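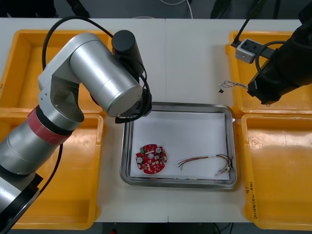
4. What callers call things

By the time I got to this part of the project I had listened to so many people describing the insides of their vacuum cleaners that I'd started dreaming about it, so bear with me if this section runs a little warm. The calls all come from the Dinine repair line, which takes questions from households in Treloswood and Fulstead, and the full archive I was given has 2,000 of them. For the word-level work I pulled 600, split evenly between the 2 towns, and transcribed them myself over 8 months. (I do not recommend this. I type with four fingers.)

Section 3 dealt with how people open the call and how long it takes them to say what is wrong. What I want to get into now is nouns. When somebody has taken the cover off a thing in their kitchen and has to tell a stranger on the phone what they're looking at, what do they call it?

4.1 The all-purpose words

"Thing," obviously. "Thing" is everywhere, and so are "thingy," "doohickey," "gizmo" and the lovely "whatsit," which I had assumed was dead and which is doing great in Fulstead. I left all of these out of the main coding at first, figuring they were just noise, and I now think that was a mistake. Callers don't use them evenly. They almost never say "thing" for something they think is broken. The broken part gets a real name, even if the name is wrong, and everything near it gets "thing." So you hear "the motor's next to the long thing" and hardly ever "the thing's next to the motor," at least in calls where the motor is the suspect.

Ismael Falcão and I went back and forth on this for weeks, mostly over bad coffee. His reading is that people rehearse before they call. They've been saying "it's the motor, it's got to be the motor" to themselves or to whoever else is in the house, and by the time they reach the line that word is polished and ready while the rest has to be made up on the spot. I like that a lot. I can't test it with phone calls alone, and I'd love for someone to try it with people recorded at home beforehand.

4.2 Boards, plates and cards

Circuit boards turned out to be my favorite case. They have a perfectly good everyday name, and most callers know it, and a surprising number still don't use it. I got "the board" most often, then "the chip" (for the whole board, with everything on it), then "the card," "the plate," "the green part" and, from one very patient woman in Treloswood, "the little city." I've kept a sticky note with that on my monitor ever since.

"The green part" is a fun one. Green is what people expect a board to be, so the color has turned into part of the name, in the same way that a blackboard can be any color you like. One caller said "the green part, well, it's brown." He did not seem bothered by this at all and neither did the agent, who came right back with "okay, and is the green part loose?" and the two of them carried on calling it green until they hung up. I have a few more exchanges like it and they all go the same way. Once two speakers have a name that works, they keep it, and whether it's accurate stops mattering very early in the call.

Shape does something different. Callers bring up shape when it surprises them. A rectangular board is just "the board." A round one gets "the round board," or "the disk," or "the cookie," and it keeps the adjective all the way through, even when there is no other board around that it could be mixed up with. If you've read the older work on overspecification you'll recognize this right away: speakers hand over more than the listener needs when the extra bit stands out to them. I'd only add that on the phone the extra bit may be earning its keep, seeing as the agent can use it to guess which model is in front of the caller.

4.3 Wires, and where a bundle ends

Wires gave me the most trouble in coding. Is "the wires" one thing or many? English lets you have it both ways and callers take full advantage. The same speaker will say "this wire's come off" about a whole bundle and, a breath later, "all these wires" about the same bundle. The trade word is "harness," and in my sample it is basically an agents' word. Callers repeat it when the agent has just used it and then drop it within a turn or two and go back to "the spaghetti."

My first coding scheme had one label for a single strand and one for a bunch, and it fell apart in an afternoon. Take a bundle like the one in Figure 2. It is a group of separate colored wires, it lies there as one loose object, and it ends in connectors that a caller might call plugs, ends, clips or "the white bits." Coder one wants a plural and coder two wants a singular and they are both right. I ended up coding by verb agreement where there was any and leaving the rest undecided, which is a dodge, but at least a consistent one.

Figure 2. Round circuit board and multi-wire harness with white connectors.

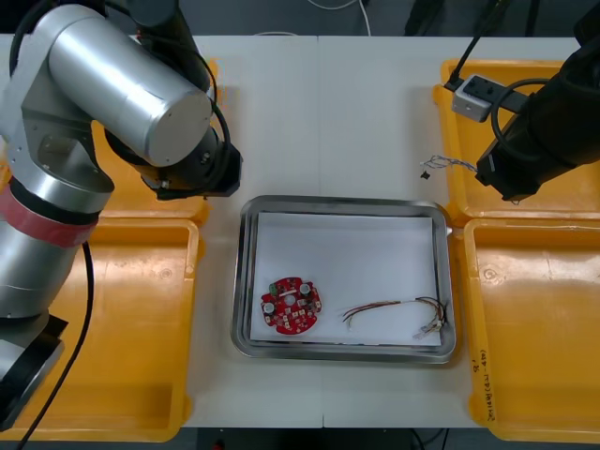

Nayara Arruda read this section in draft and told me I was making life too hard for myself. In her view there are no singular and plural speakers to be found here, only people tracking what they plan to do next: if you're about to unplug the lot, it's one wire, and if you're about to find the bad one, it's many. She suggested sorting the undecided cases by the action that follows and seeing whether they fall into place.

So I tried it, grumbling. It works better than my verb rule for the Treloswood calls, where agents tend to give instructions one at a time and the next action is easy to find. In Fulstead it's murkier. The agents there like to lay out the whole plan up front, and then "the next action" could be any of several. I've kept both codings in the data file so readers can pick their side.

4.4 A note on town differences

I've been careful not to say much about dialect so far, and I'm going to stay careful. Fulstead callers use more joke names and Treloswood callers use more comparisons ("like a bottle cap," "like a zipper"), but the Fulstead line also happened to have chattier agents, and joking spreads. Until I can separate the caller's habit from the agent's, I'd treat the difference as a nice story.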